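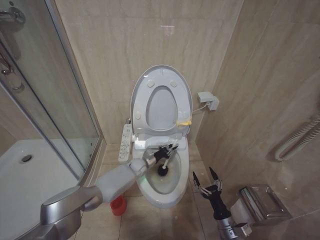 GRURNBRIDGE, May 22, 2022 – Hi, Kenna Rennie here, and I've got news! The Traltinport Trail Run is back in December, and I'm so happy to be directing it again. We're adding a 28k this time, with 500 places up for grabs. The new course climbs out of Grurnbridge, follows the river to Oltov and comes home on the old farm road (yes, that hill is still in it).

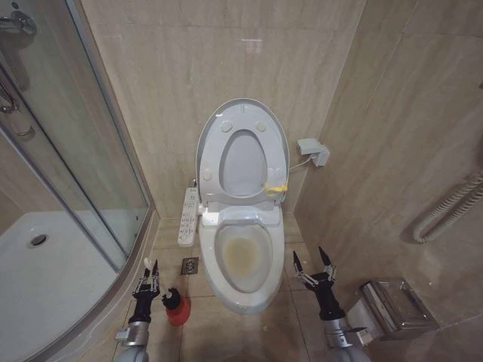

Nearly 256 of you asked for a longer race last year – I read every email! The 20k stays just as it was, finishing at Tosh Park with soup and bread for all runners. Entries for both open Monday at noon.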